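Washing and Refolding the Off-White Covers

4/8/18 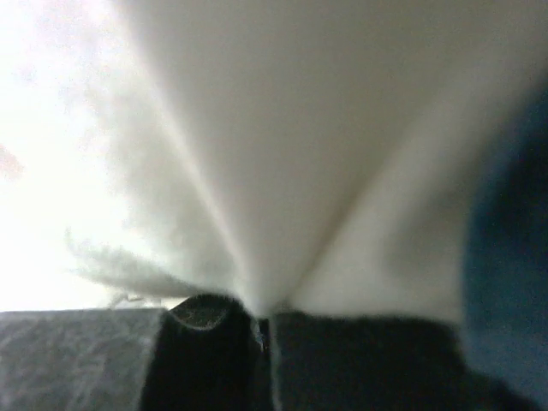 The covers came off both daybeds over the weekend and I washed them separately, one load each. Last time I put them through together and the drum went off balance twice, so the machine spent most of the spin cycle redistributing water. One cover per load takes longer but the spin finishes at full speed and the cloth comes out with less water in it.

Settings, for my own reference as much as anyone's. The washer is the old Kokier. It offers 700 or 800 rpm on the delicate program and I used 800. Water on warm. Half the usual amount of detergent, no softener. Softener left a film on the last set, and the film picked up dust faster than the untreated cloth did. I ran an extra rinse on the second load only, to see if it made a difference. I can't tell the two apart.

Drying was on the rack in the back room with the window open. I turned each cover once. I have stopped using the dryer for these after the October wash, when the long side lost over an inch and the corner seams no longer reached the bottom of the cushion. I stretched it back on by force and one seam opened. That seam is now double stitched in polyester thread, which is slightly whiter than the cover. It sits at the wall side.

Folding is the part I keep changing. A pale cover shows every crease when it goes back on, and the creases take days to drop out. I have tried three methods:

Quarter fold. Fast, fits the shelf, leaves a hard cross in the middle of the seat.

Rolling on a tube. No hard creases at all, but the roll is too long for the closet and has to stand in the corner, where it gets dirty at the bottom end.

Loose thirds. Fold the long sides in over the middle, do not press, then fold over once the other way. The creases run near the edges, where they end up under the cushion.

I am staying with loose thirds. The important detail is to pick the cloth up from the middle of the short side and let the rest hang before laying it down. If you pick it up by a corner, it drops on the bias and the folds run diagonally, and then no amount of smoothing on the table gets the sides parallel again. I shake it once, lay it down, and correct only the edge nearest me.

Storage is a Gisler box, the flat one with the vented lid. It holds two covers in loose thirds without compressing them. Three will go in if you lean on the lid, but then you have ironing to do. I keep a strip of cotton sheet between the covers so the zipper on one does not mark the other.

The spare set is from Modenen and is a heavier cloth. It needs 50 minutes longer on the rack in the same room and holds a fold much more stubbornly. I may switch to it for the winter and keep the lighter ones for the rest of the year. The replacement zippers I ordered from the shop in Plutgate have arrived, 19 inches, white, and will go in before the next wash.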